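Game Day Clothes and Gear: Washing, Stain and Storage Tips for Fans

Posted 16 March 2022 in Home Tips

March is hard on a fan's closet. Basketball is winding up, baseball is getting started, and the same jersey may get worn to both a cold parking lot and a hot gym in one week. Most team clothing will last for years if it is washed right and kept out of the dryer. These tips cover what we get asked about most.

Washing jerseys

Turn the jersey inside out before it goes in the machine. Printed names and numbers rub against zippers and other clothes, and that is where most of the cracking starts. Use cold water and the gentle cycle. Close any zippers in the load and keep jeans and towels out of it.

Skip fabric softener. It leaves a coating on polyester that holds odor, and it can loosen the glue on heat-pressed letters.

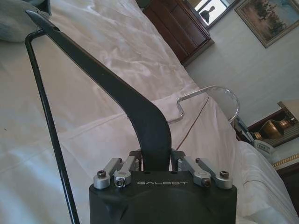
Hang jerseys to dry on a wide plastic hanger, out of direct sun. If the jersey is knit and heavy, lay it flat on a towel so the shoulders don't stretch. Stitched numbers can pucker the first few times. Smooth them with your hand while the fabric is damp.

Never iron directly on a printed number. If you have to press the fabric around it, turn the shirt inside out, set the iron to low and put a cotton dish towel in between.

Mustard, nacho cheese and grass

Mustard: Scrape off what you can with a spoon. Run cold water through the back of the stain. Work in a little liquid dish soap, wait 40 minutes, and rinse. White cotton can take a second round with hydrogen peroxide. Test colors on an inside seam first.

Nacho cheese: Treat it as grease. Dish soap goes on dry, before any water. Rub it in with an old toothbrush, then wash as usual.

Grass: Mix one part white vinegar with two parts water, dab it on, and let it sit before washing. Repeat if needed.

Face paint: Most water-based paint comes out of collars with bar soap and cold water. Oil-based paint needs dish soap and more patience.

Check every stain before drying. Heat sets them, and a set mustard stain is usually there for good.
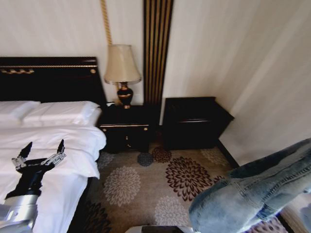 Photo: Falesier

Caps

Don't put a cap in the dishwasher. Older caps may have cardboard in the brim, and even plastic brims can warp. Fill a sink with cool water and a teaspoon of laundry detergent, and use a soft brush on the sweatband. Rinse, blot with a towel, and set the cap over a bowl or an upside-down coffee can until it is dry. This takes overnight in most houses.

For white salt lines on a dark cap, wipe with a cloth dampened in equal parts vinegar and water.

Stadium blankets and seat cushions

Fleece blankets pill when they are washed with cotton. Wash them alone on cold and shake them out well before hanging. A blanket with a waterproof backing should be air dried, backing side out for the first hour and then flipped.

Foam seat cushions shouldn't be soaked. Wipe the cover with soapy water, rinse with a clean cloth, and stand the cushion on its edge to dry. If it smells musty, sprinkle on baking soda, leave it overnight and vacuum.

Jackets with pins and patches

Take all pins off first and drop them in a small jar so they stay together. Iron-on patches with lifting edges should get a few stitches before the next wash. Wash denim jackets inside out in cold water. Leather-sleeved letter jackets go to a cleaner that handles leather.
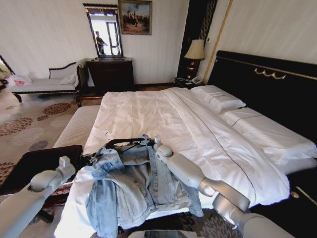
Putting things away after the season

Wash everything first, even if it looks clean. Sweat and drink spills that don't show now turn yellow over the summer.

Fold printed jerseys with a sheet of plain tissue or parchment paper between the layers so the prints don't stick to each other. Stack no more than 4 to a box. Use a lidded plastic bin and keep it off the garage floor. Attics are too hot for vinyl lettering in most of the country.

Signed jerseys should not be washed at all. Keep them flat, in the dark, in an acid-free box.

Foam fingers and pom-poms can go in a pillowcase with the top tied. Pull the batteries out of light-up items before they leak. Ticket stubs on thermal paper fade quickly, so scan them or make a photocopy.

Label the bin with the sport and the sizes inside.

Related tips
Getting smoke smell out of tailgate chairs
How to clean a cooler drain
Removing decals from a car window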